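Bin and Bench Check, Whitlock Workshop
May 18, 2022
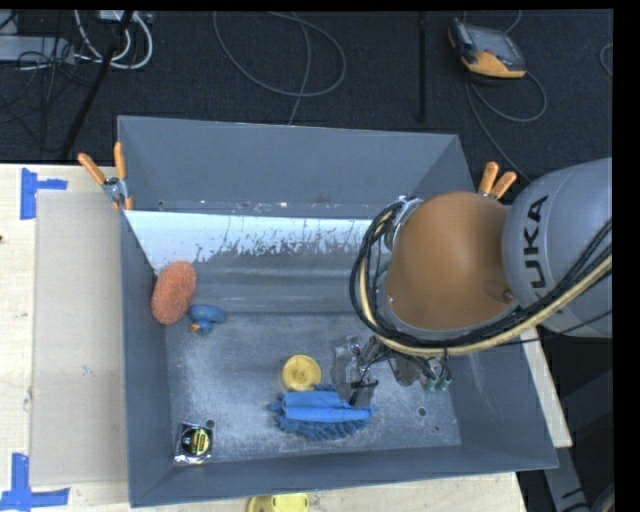

I do this check every few months and I always tell myself it'll take ten minutes, and then I'm still out there at lunch with a flashlight in my teeth. Last one was in February. I've put the result after each item and then whatever I felt like saying about it, so skip the chatter if you only want the results!

1. Bin sits flat on the work surface
OK. I pushed down on each corner and got no rocking at all. The old one used to wobble if you so much as looked at it.

2. Top edge free of burrs and sharp spots
OK. Ran a gloved finger along it first, then a bare one (yes, I know). Far edge is still nice and straight.

3. Paint on the inside walls
NEEDS ATTENTION. The far wall is the sorry one. There's a pale band across it where the gray has had it, all ragged along the bottom. I wiped it with a white cloth and got a little dust, no flakes. I'd still like it sanded and repainted before summer, and please use the gray we already have on the shelf. I don't want a bin in two colors.

4. Floor of the bin
OK, WATCH. Scuffed and chalky all over, plenty of scratches. None of them catch a fingernail, so it's cosmetic as far as I'm concerned. A damp rag takes off some of the smudging but it comes right back, so don't spend your afternoon on it.

5. Holes in the floor
OK. They're smooth around the rim and nothing was stuck in them. Do check these when you empty the bin, small stuff loves to go down there. I lost a perfectly good washer that way and had to lift the whole thing to get it back.

6. Contents: sponge
OK. The reddish-orange oval one. It was leaning up against the left wall, which I like, it gets some air on both sides. I gave it a squeeze and a sniff and it passed both. Toss it when it starts shedding crumbs.

7. Contents: blue duck
OK. No splits, no sticky patches, and the orange beak is still firmly attached (I tugged). It was lying on its side again. I don't mind, but if you're putting things back you could stand the poor thing up!

8. Contents: yellow disc
OK. Felt all the way around the raised rim for chips and didn't find one. It goes in flat on the floor of the bin, please, and not propped on its edge where it can roll.

9. Contents: blue brush
NEEDS CLEANING. This is the bright blue shaggy one. I love it, it picks up everything, and that's the trouble, because it then keeps everything. I combed the fringes out with my fingers over the trash and was a bit embarrassed by the result. Shake it outdoors before it goes back in. I've ordered a second one from Plorer so we can swap them while one's being washed.

10. Contents: small clear-wrapped package with the round yellow label
OK, WATCH. Wrapping has no tears and the seal held when I pressed on it. If you need the print on the label, take it over to the window, it's tiny and my eyes aren't what they were. Keep this one out of reach of little kids when we have visitors, and if the wrapper ever opens up, put it in a zip bag and leave me a note.

11. Work surface
OK. Rubbed my palm over the wood with the grain and against it, no splinters. It could use a coat of wax but that's me being fussy.

12. Carpet and walkway
OK. The dark carpet hides absolutely everything, so I got down on my knees with the flashlight. Found one screw and a twist of wire, both gone now. No lifted edges, nothing to trip on. Vacuum it even when it looks clean, please.

13. Paperwork
DONE. Old sheet filed in the Cuvby folder, new one taped inside the cupboard door. The bin is number 969 on the list. It was down as 200 for a while, which was my typo, so cross that out if you've got an older copy.

Still to do: the paint (item 3), wash the brush (item 9), pick up more rags. We're down to the last pack of the Flurkasex ones and I refuse to go back to paper towels. I'll come back for the paint once it's dry enough to keep the door open, and whoever gets to the brush before me can just initial it on the cupboard sheet.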